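POWER STRIPS AND CORDS: speaker notes
Tidy workspace evening, slot 2, after Libor Tóth on shelving. 7 pm start, back room at Litach

Before I start: water, clicker, box of old cords under the front table. Check mic.

OPEN
Hello, thanks, Janka Šimko, I do workspace setups at Bredness. Offices mostly, some workshops, a few people's spare bedrooms.
Ask for hands. Who knows where their power strip is right now? Who could reach it without kneeling? Wait for the laugh, move on.
Point of tonight: the strip is the last thing anybody places and the first thing you trip over. Want to flip that round. Strip first, then the furniture.

PART 1: EMPTY THE TABLE
Everything off. Yes everything. Monitor too.
Unplug at the wall first, then pull the plugs out of the strip. Grip the plug, not the cord.
Wipe the top. Magic sponge for the gray marks, don't scrub a painted one too hard (tell the Šindelář desk story, keep it short!! last time it ate five minutes)
Put only the strip back. On its own. Look at it.
Look for: cracks, brown marks round the holes, a switch that feels mushy, plugs that slide out too easy. Any of those, it goes. Don't tape it.
Read the label on the back. People never have. Pass round two from the box, let them find the rating.

PART 2: WHAT GOES IN IT
Make a list on paper. Every single thing that plugs in at that desk.
Sikari job: office of 62 people, we listed the lot, took a day and a half. 380 plugs. Lots of them charging nothing. Old phone bricks, a fan from some other summer, a label printer with no labels.
Split the list: always on / on when I'm working / hardly ever.
Hardly ever = in a drawer, cord wrapped, labelled.
Heaters and kettles do NOT go on a strip. Straight in the wall. Say this twice.
No strip into a strip. Say this twice too. Somebody will ask about "just for the weekend". No.

PART 3: WHERE IT GOES
Options, quick:
On the desk, back corner. Good if you plug and unplug all day. Ugly, who cares.
Under the desk, screwed or in a tray. My favorite for a fixed desk. Switch facing you.
On a leg, upright. OK for narrow tables. Check it can't get kicked.
On the floor. Last choice. Mops, shoes, spilled coffee, chair wheels.
Try it lying a few different ways before you fix anything. Diagonal, along the edge, end on. Big plugs cover the hole next door so which way it faces matters more than you think.
Leave slack. Sit-stand desks esp. Raise it all the way up BEFORE you tie the cord down. (the Bredness demo desk, I pulled my own monitor off the back. own up to it)

PART 4: CORDS
Loose loops, wide as your hand. Tight coils are bad for the cord and a pain to undo.
Velcro ties over zip ties. Zip ties get cut and then you nick something.
Label both ends. Masking tape and a pen is fine, you don't need the machine.
Cord has to cross a walkway? Move the table. Can't move the table, use a proper floor cover, the low rubber sort. Tape is for one afternoon.
Keep it off the carpet edge where the vaccuum goes.

MONEY SLIDE
Whole Sikari job cost them under 2,000 in parts, trays and ties nearly all of it. Labor was theirs.
One desk at home: ties, one tray, one decent strip. Done in an evening.

QUESTIONS I always get
Surge protected or not? For a computer, yes. For a lamp, up to you.
How old is too old? If you can't remember buying it, replace it.
Individual switches? Nice to have. Label them or you'll turn off the router.

CLOSE
Homework: clear one table before Monday. Only one.
Box of ties by the door, take a handfull. Libor has the sign-up sheet for the desk visits.
Leave last slide up durring questions
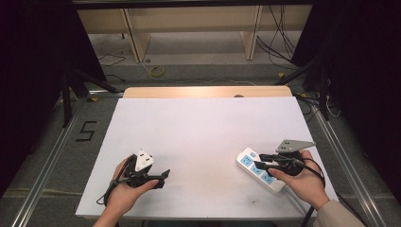 Last slide: white strip, blue sockets, on the white board. Switch near one end.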